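Tags: Student Projects, Workplace Studies, Automation
Last updated: 23 Oct 2024

Automation at the Kitting Bench: Effects on Staff at a Board Game Packing Firm

Prepared by Chun-yin Chiang and Barış Yüksel

1. Purpose

This report examines how the introduction of a robot arm at Trunumitz, a firm that packs and repairs board games for schools and libraries, has changed the work of its bench staff. The study was limited to one bench. It draws on interviews, shift notes and two visits to the site, the first of them in May.

2. Background

Before the arm was installed, staff picked loose parts by hand and placed them with the correct game. The firm's records show 4000 sets packed in the year before the change, of which 531 were sent back to the bench for a missing or incorrect part. Staff described the job as steady but tiring on the wrists and neck. Two of them had asked for other duties.

The arm was supplied through Clusska and is set up by the bench staff themselves, following a short course. Its tasks at present are the handling of small parts such as dice and balls. Folding, boxing and the final check remain with people.

3. The work at the bench

Small parts differ in shape and behave differently when gripped. A die has flat faces; a ball may roll. Staff told us that learning to judge a good grip from the wrist camera view was the hardest part of the new job -- harder than the menus, which most had learned within the first week.

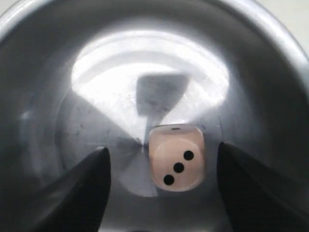
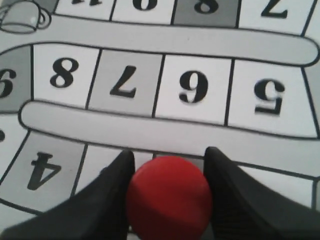

Figure 1. Wrist camera views at the bench: a die in a steel bowl (first) and a red ball over a numbered game mat (second).

The bowl deserves a comment. Polished steel reflects the overhead lights, and a part can show up a second time as a dark blur in the metal. Staff have asked for a dull-finish tray in its place. The request was still open at our second visit.

4. Findings

Staff now spend less of the shift picking and more of it watching, correcting and recording. Those with long experience of the parts were relied on most, although their pay grade had not changed. We consider this a fair grievance.

Some staff also missed the talk that went with hand picking. The bench was once worked by four people facing one another; it is now worked by two, seated side by side at a screen. No positions were lost, but the other two workers were moved to the Vonine storeroom and see little of their former colleagues.

5. Recommendations

We recommend that the firm review the pay grade for bench staff, rotate workers between bench and storeroom, and settle the question of the tray. Staff should also be consulted before further tasks are moved to the arm -- in particular the final check, which they regard as their own.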